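Diary, June, day 4 of the Torvik trial

Up early, coffee first, then straight to the bedroom with the grippers. I've got the Torvik hand-held pair on trial from Pestberg until the end of the month and I promised myself I'd do one proper job a day with them before deciding whether to pay for the full kit. Yesterday was cups (bad). Today was folding clothes on the bed, the thing I wanted them for in the first place! 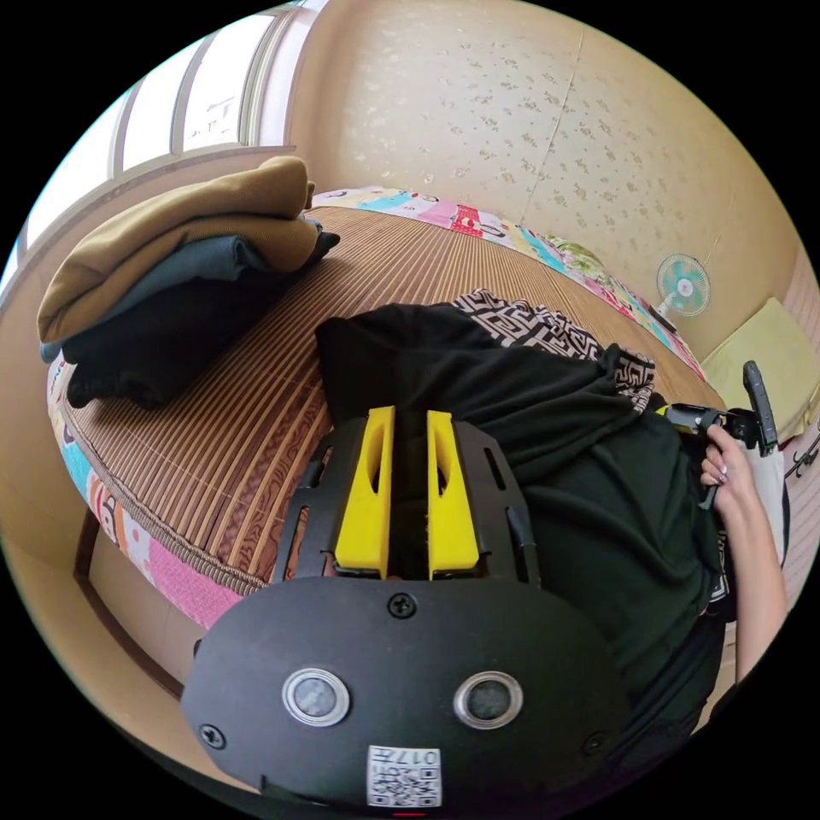
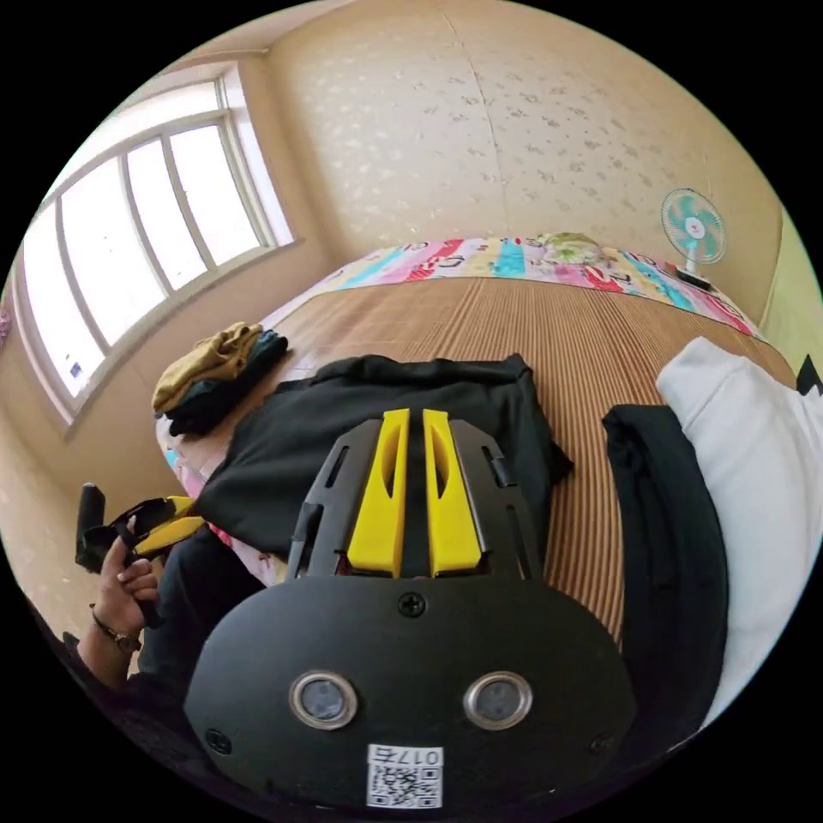
Morning: the folding

Black clothes are a pain. I'd forgotten how hard it is to find an edge on a black garment when the thing in your hand is black too, and I kept squeezing at what I thought was a hem and coming up with the middle of the back. The yellow fingers do help, I'll give Torvik that. You always know where your tips are. If they ever bring out an all-black version I'm not buying it.

What I got the hang of after a while: go in low, almost flat to the mat, close gently, then lift and walk the fabric over with both hands moving together. If one hand gets ahead you twist the whole thing and have to shake it out and start over. I did 17 folds this session that I'd be happy to show somebody and a bunch more that I wouldn't. Best one took 30 seconds. By hand I'd do it in five, but that's not the point, the point is teaching the arm later on, and the arm can take all day for all I care.

The bamboo mat is a better surface than I expected. Cloth slides on it just enough. On the quilt everything bunches up and drags (tried that on day 2, gave up, had a sandwich). The Pestberg booklet says to practice on "a firm, plain surface" and leaves it at that, which could mean a table or a parking lot. I'd love one extra page in there on fabric.

Noon: wrists, and some griping

My right wrist is sore. Not terrible, more like after a day of painting a fence. The trigger on the right one feels a touch stiffer than the left and I can't decide if that's the tool or me being lopsided. Swapped hands for a few minutes and then wasn't sure about anything. Going to write to Pestberg and ask if the spring can be adjusted, or if they'd send a softer one.

Other gripes while I'm at it. The grip is fine for my hands but I think anybody smaller would be stretching. The carry case has a zipper that catches on its own lining every single time. And the charger light is so bright I've put a sock over it at night.

Things I like: they start up fast, they haven't dropped out on me once, and they feel solid. I bumped one on the door frame on my first day and nearly had a heart attack, and there's not a mark on it.

Afternoon: uploading

This is the part where the service comes in. You send your sessions up to Plaltell and they check them over and tell you which ones are usable for training. Upload took around 37 minutes, which I spent vacuuming the hallway and eating cherries over the sink. I haven't had the results for the folding yet. The cups came back with a lot of "too fast" notes, and fair enough, I was rushing.

I do like how they write the notes. Short, plain, no scolding. One of them said "nice steady approach, let go a bit sooner" and I was weirdly pleased about it for an hour.

What I'm less sure about is the price once the trial ends. The grippers I could talk myself into. It's the monthly fee on top that bugs me, and it only makes sense if I keep this up past the summer, and I know what I'm like (see: the bread maker, the rowing machine). Bretis has a cheaper plan with no checking at all, you just store everything and sort it out yourself. I read their page twice and still couldn't tell if it takes Torvik files. Need to ask.

Evening

Put everything away in the drawers, including the badly folded ones, they can live like that. Wrist feels better after a hot shower.

Tomorrow: towels, if the wrist is OK. Also write to Pestberg about the spring, ask Bretis about the files, buy more cherries.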